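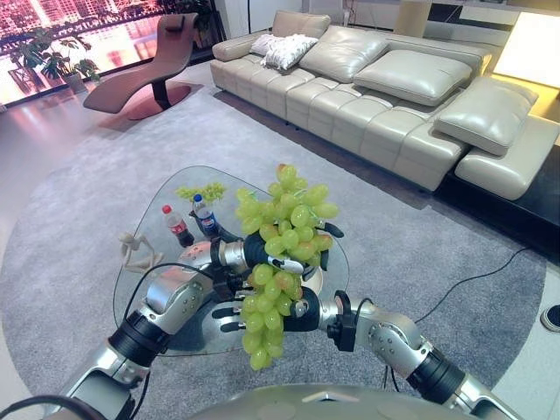

How I Put Together a Snack Table With Grapes and Cola

We had people over for movie night last week and I got asked (twice!) how I do my snack table, so I'm writing it up. It's really simple. Mine is a glass coffee table with a rounded, sort of triangular top, and it took me a while to learn what works on it.

What you need

Green grapes, more than you think. I get 2 big bunches and a little one.
A bottle of Coca-Cola and a bottle of Pepsi, because my family will never agree.
A round bowl, something plain. Mine is cream colored and came from Girnel.
Glasses and napkins, which stay in the kitchen until the end.

Step 1: Clean the glass

Do this before anything else comes out. I use a splash of white vinegar in warm water and a cloth that doesn't shed, then a dry towel. Get down low and look across the top toward a window and you'll spot every streak you missed. Wipe the rim too, that's where all the fingerprints live.

Step 2: Wash the grapes early

I rinse mine in cold water, give them a gentle swish, and pull off anything soft or split. Then they go on a towel for a good 50 minutes. If you skip the drying you get puddles on the glass, and all that wiping was for nothing. Keep them on the stem! Loose grapes roll, and I've found one under the couch in October that I'd rather not talk about.

Step 3: Pick your show bunch

One bunch is always prettier than the rest. I look for a long one that tapers at the bottom, with a bit of pink or orangey blush up near the stem (those tend to be the sweet ones, at least from my store). Hold it by the stem end and let it hang for a second so the grapes fall into shape. The smaller bunches can go farther back, near the edge.

Step 4: Set out the sodas

Chill both bottles ahead of time and dry the outsides. I like them close together so people reach for one spot instead of knocking into everything. Opened bottles are fine here too, just tighten the caps all the way in case one goes over.
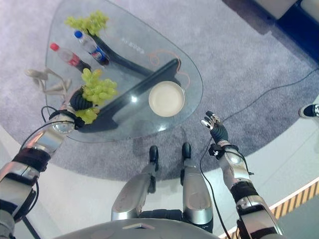 Step 5: Find a home for the bowl

I keep it on the opposite side from the grapes and leave it empty. It's for bare stems once people start picking, or you can fill it with chips if you're feeding teenagers. Leave some open glass beside it for drinks.

Step 6: Add one silly thing

My little jointed drawing figure lives on the coffee table, and I bend it into a new pose whenever guests are coming. Any small thing you like will do. Skip candles if you've got kids running through.

Leftover grapes go in the freezer on a tray, and they're so good straight from there the next afternoon.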